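Cerneo Publishes Daily Setup Routine for Its Penon Tabletop Robot

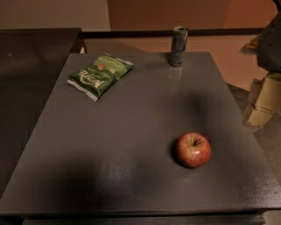

February 29, 2024 – Cerneo has released the setup and care routine its technicians use on the Penon, a mobile robot that picks up household items from tables. The routine takes up to 10 minutes and is done before the first run of the day.

The operator wipes the head camera lens, checks the wrist bolts and sets out three test items: an apple, a drink can and a snack bag. They go well apart, so that each can be reached from above. The robot then makes three picks of each item. If it misses the same one twice, the camera is recalibrated.

"Most service calls we get are for a dirty lens or a bolt that has worked loose," said Iolanda Xavier, service manager at Cerneo. "You can fix both with a cloth and a hex key."

Replacement finger pads are sold through Coutinho under part number 967. A printed version of the routine will ship with new units from March.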